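Children's Author Event – Venue Safety Checklist with Comments

Event: Stunilura picture book reading and draw-along
Venue: Steltmont Library, ground floor hall and craft room
Checked: 12 July 2025, before doors
Capacity of hall as licensed: 142
Tickets issued: 138

Items are marked OK, ACTION or N/A. Anything marked ACTION must be closed before families are let in. Comments are for the front of house team and for the publisher's events desk at Tzavaras.

1. Entrance and queue

1.1 Main doors open fully and stay open on the hold-back. OK
1.2 Ramp clear of bikes and bins. ACTION
Comment: two bikes chained to the ramp rail. Library desk has asked over the tannoy. If they are still there at opening, bring wheelchair users and prams in by the side door on Besunus Lane and put a steward on it.
1.3 Queue barrier does not block the fire exit. OK
Comment: moved one post to the left. Please leave it where it is now.
1.4 Buggy park marked out. OK
Comment: same corner as the February event. It filled up early then, so the overflow is the corridor by the lockers, one side only.

2. Hall and seating

2.1 Chairs linked in rows, gangways clear. OK
2.2 Floor cushions kept behind the taped line. OK
Comment: children creep forward during the reading. The author has been told and is happy to ask them to shuffle back.
2.3 Wheelchair spaces at the front and at the end of row C. OK
2.4 Stage edge marked. ACTION
Comment: white tape is lifting at the left-hand corner. Replace it, don't press it back down. Spare roll in the events box.
2.5 Microphone and projector leads taped down. OK
Comment: the projector lead runs along the wall now – longer, but it no longer crosses the gangway.
2.6 Projector secure on its stand and not reachable from the cushions. OK

3. Craft room

3.1 Tables steady, no sharp corners at child height. OK
3.2 Floor dry and free of trip hazards. OK
Comment: tiles get slippery if the water pots go over. Mop and sign are behind the door.
3.3 Scissors are round-ended and counted out. OK
3.4 Pens and glue are water-based. OK
3.5 Small items kept away from under-threes. OK
Comment: parents to stay with younger ones throughout. The notice is up at the door in large type.
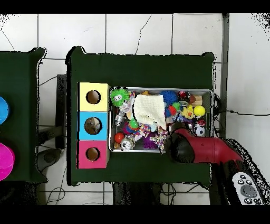

4. Signing table

4.1 Table placed so the queue runs along the wall and out by the shop. OK
4.2 Book stock stacked no higher than the table top. ACTION
Comment: Tzavaras has sent far more cartons than we asked for, and they are piled behind the author's chair. Move them to the store room and bring out a carton at a time.
4.3 Clear way out for the author behind the table. ACTION
Comment: will be fine once 4.2 is done. Check both together.
4.4 Cash float and card reader out of reach of the queue. OK
4.5 Photo point does not hold up the line. OK
Comment: one photo per family, taken by the steward on the family's own phone.

5. Fire and first aid

5.1 Exits unlocked and signs lit. OK
5.2 Extinguishers in place and in date. OK
5.3 Alarm test confirmed as not due during the event. OK
5.4 First aid kit complete. ACTION
Comment: low on small plasters. Library desk has a full box, signed out to us until close.
5.5 First aider on duty and wearing the green lanyard. OK
5.6 Assembly point known to all stewards. OK
Comment: it is the grass by the bus stop, not the car park as on the old plan. Old plan taken off the wall.

6. Child safety

6.1 Lost child point set up at the enquiry desk. OK
6.2 Stewards' checks seen and noted. OK
6.3 No child admitted without an adult. OK
Comment: one adult may bring several children. Over-12s coming alone go through the desk first.
6.4 Photography notice displayed. OK
6.5 Toilets checked, baby change stocked. OK 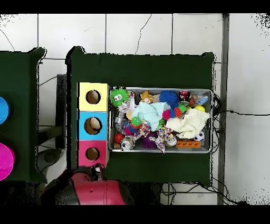 Boxes and toy tray, table top.

7. After the event

7.1 Sweep hall and craft room for lost property.
7.2 Count scissors back in.
7.3 Return tape, lanyards and first aid box.
7.4 Write up any bumps or near misses in the accident book, however small.
7.5 Send this sheet to the Tzavaras events desk with the ACTION items initialled.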